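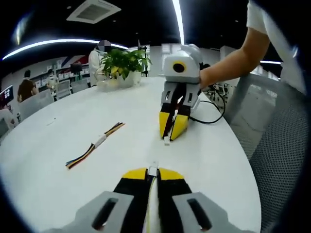
A reader of the first draft asked whether the wire episodes should be in the same release as the block episodes at all, when the two tasks share no objects and a policy trained on both does worse on each. The question is fair. They stay together for now, in separate folders, and the loader can skip either one.

# Drurkelura

Hand-held gripper demonstrations collected by the Grirkirby robotics club for the student manipulation contest at Arness.

Last edited: Nov 4, 2018

## Contents

The release holds 1514 usable episodes, picked from more than 3000 recorded. An episode is one attempt at one task by one operator, from the first finger motion to the release of the object. Rejected episodes are not included. The reasons for rejection are kept in `rejects.csv`, which is worth reading before recording anything new.

```
drurkelura/
 blocks/ pick and place, small rigid parts
 wires/ pick, straighten, route
 calib/ camera and finger calibration, one folder per session
 splits/ train and test lists
 rejects.csv
 load.py
```

## Hardware

Both grippers are moved by hand. No arm is used during recording. The fingers are black with yellow tips, and the tips are the part the tracking code looks for. The camera on the gripper body has a yellow ring around it, which matters only to people working with footage of one gripper taken from the other: the color threshold in `track_tips.py` will sometimes lock onto the ring. Set `--mask-upper` when the second gripper faces the camera.

The cable leaves the back of the gripper and should run away from the work area in a loose loop. A tight cable pulls the wrist toward the connector end, and the drift shows up in the pose track as a slow roll. Early sessions have this problem. They are marked `cable_drag=1` in the episode metadata and left in the training list.

Finger width is logged as a fraction of full opening, 0 closed and 1 open. It is not in millimeters. The zero point moves a little between sessions, so apply the offset from `calib/` first.

## Tasks

**blocks** - Pick a small rigid part with the fingertips, carry it across the table, set it down on a marked spot. Parts are light in color. On a white table the contrast is poor, and segmentation by brightness alone fails often.

**wires** - Pick up a bundle of colored wires near the connector, turn it to the requested direction, and lay it flat. Gripping the loose ends counts as a failure under the contest rules and such episodes were rejected.

**handover** - Pass a part from one gripper to the other. Recorded in 2 sessions only, stored under `blocks/handover/`, and too small to train on. It is useful for checking time sync between the two streams.

## Collection

Sessions took place in the shared office on the upper floor of the Kołodziej building. Operators worked at a round table in normal room light. The ceiling light strips reflect in glossy parts and in anything clear that is left on the table. Plants, containers, chairs and desks were not removed between sessions. The background changes as a result, and episodes from the same day look more alike than episodes from different days.

For this reason the split is made by session. Do not shuffle episodes across the lists in `splits/`. A random split gives test scores that are much too good. The club reported such scores in its first contest entry and had to withdraw them.

## Format

Each episode folder has:

- `rgb.mp4` - gripper camera video
- `pose.csv` - time, position, orientation as a quaternion (w first)
- `width.csv` - time, finger opening
- `meta.json` - task, session, operator code, flags

Timestamps are in seconds from the start of the episode. The video and the pose track use different clocks and are aligned once at the start. Long episodes may drift by a few video samples toward the end.

## Loading

```
python load.py --task blocks --split train --apply-offset
python load.py --task wires --split test --apply-offset --drop-flag cable_drag
```

`load.py` stops if a calibration folder is missing. It does not guess an offset from the nearest session - an earlier version did, and the error was hard to find.

## Privacy

Bystanders in the office appear in the background of many videos. Faces are pixelated. Bare forearms and hands are left as recorded. Audio was never captured. Operator codes are random and the list linking them to members was deleted after the last session.

## Known issues

1. Pose tracking is lost when the camera is very close to the tabletop. Gaps are filled with a straight line and flagged `interp=1`.
2. Left-handed operators are few. Grasp direction is biased.
3. Dark wires are confused with the gripper's own black cable when both are in view.
4. Quaternion sign can flip inside an episode. Fix the sign before smoothing.

## Planned

Re-recording of the wire task is set for December, with a dark mat on the table and a clip for the cable. Folder names will stay the same. Old wire episodes will move to `wires_v0/`.

## Use

Free for class work and contest entries. Teams entering at Arness must list the dataset in their entry form. Report broken episodes by folder name and attach the output of `load.py --check`.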